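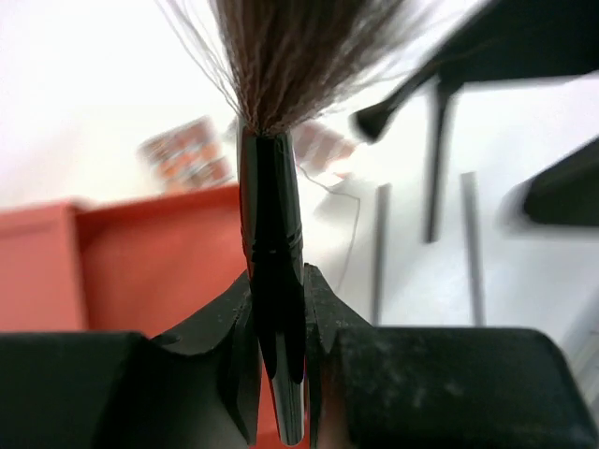
How often should a makeup brush be washed?

A brush that is used on one person only can be washed once a week. A brush that is used on several people must be washed and disinfected after each person, also when the same color is used on all of them.

Ondov Evening School
Stage and Everyday Makeup, Unit 2: Care and packing of the kit
Teacher: Grímur Overgaard
Room 486

Please read these notes before the practical part and bring your own kit to the class. The kit may be small. A few brushes and two palettes are enough for the exercise.

1. Words we use

The hairs of a brush are called bristles, both when they are natural and when they are synthetic. The ferrule is the tube which holds the bristles together and joins them to the handle. On some brushes the ferrule and the handle have the same color, and then it is not so easy to see where one stops and the other begins. Feel with your finger for the edge.

A pan is the small dish with pressed powder in it. A palette is a case with two or more pans. In the supply list from Egilsson the word "refill" means a single pan without a case.

2. Washing of brushes

Wet only the bristles, with the tip pointing down. If the water goes into the ferrule, the glue becomes soft after some months and the hairs start to fall out. Put a drop of mild soap in your palm and move the brush in circles. Rinse until the water is clear, then press the bristles in a towel. Do not pull them.

Shape the head with your fingers and lay the brush flat at the edge of the table, so that the bristles are in the air. A large fluffy brush needs about 10 hours to dry. Small eye brushes are usually ready sooner, but I prefer to leave all of them until the next morning. Never put a wet brush in a closed box.

Wipe the handle also. Students forget this very often, and a shiny handle shows every fingerprint.

3. Sorting the palettes

Open each palette and look at the pans. Powder that has come loose should be tapped out over a paper tissue, and the edges between the pans cleaned with a dry cotton swab. A little alcohol on a tissue is good for the outside of the case, but test it first on a corner when the lid is clear plastic. Some plastics become cloudy.

Make one group for eyes and one group for face. Inside the eye group we sort by color: browns and plums together, oranges and peaches together. A palette which goes from dark to light belongs to the group of its darkest row – this is only our rule in the class, and other teachers may do it in another way.
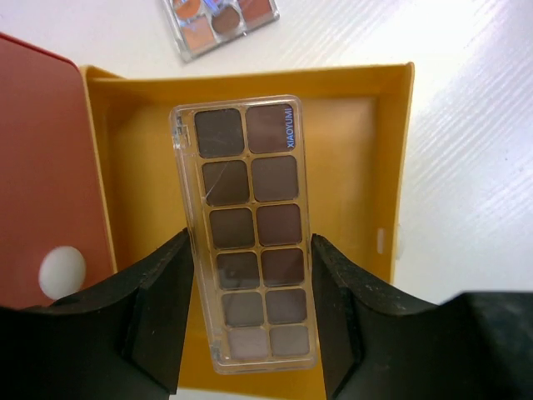 Look at the lids as well. A scratched lid can stay in the kit, but a lid that does not close must be taped before a journey, or the palette stays at home. Write down what is missing or almost finished on the list on page 26 of the course book.

4. Packing

Put the heaviest things at the bottom. Pressed powder breaks easily when it has space to move, therefore lay a thin cotton pad on the pans before you close the lid. The palettes should lie flat if the box is wide enough. If they must stand, put them close together and fill the gap with a folded cloth.

Brushes go in a roll or in a separate tray, and only when they are fully dry. The Cokell rolls in the school cupboard can be borrowed until the end of December. Please write your name in the book when you take one.

5. To prepare for next time

Wash all your brushes the evening before. Sort your palettes in the two groups and pack the complete kit in one box. In the class you will exchange boxes with a partner, and the partner must find a brown eyeshadow, a peach color and a clean powder brush without asking you.

Read also the chapter about sponges. We do not use the Flodus cleaner in this unit.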